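How to Start Tracing a Title in Your Family Tree

So somebody's grandmother always said there was a baron back there somewhere, and now you'd like to find out (good for you!). I spent the better part of a July on the Tymoshchuk line before I had anything worth writing down, so please be patient with yourself.

1. Begin with the living
Call your oldest relatives first and let them ramble. Write down every spelling of the name they give you, even the silly ones.

2. Work back one generation at a time
It's so tempting to jump straight to the nobleman and work down, but do try to resist. Get a birth, a marriage and a death for each person before you move on, and allow around 30 years per generation when you're guessing at dates.

3. Find the grant itself
A title needs a document behind it: letters patent, a diploma, or an entry in a register of nobility. Copy the reference exactly as written. Mine was folio 2610, and I lost 12 evenings to a swapped digit.

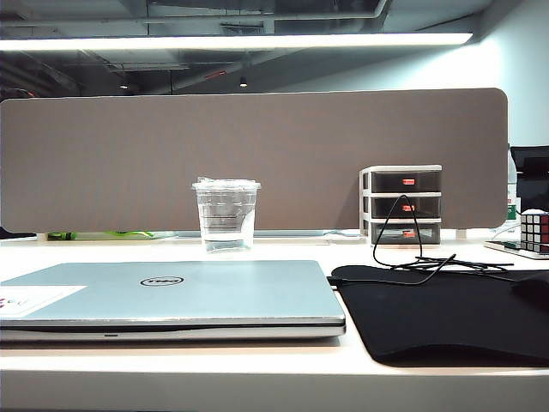

4. Check how the title passed down
Some titles went only to the eldest son, while others went to every child of the family. Read the wording of the grant slowly, twice if you can, and then ask someone else to read it too. Graham Holroyd kindly read mine, and he caught a clause I had sailed right past!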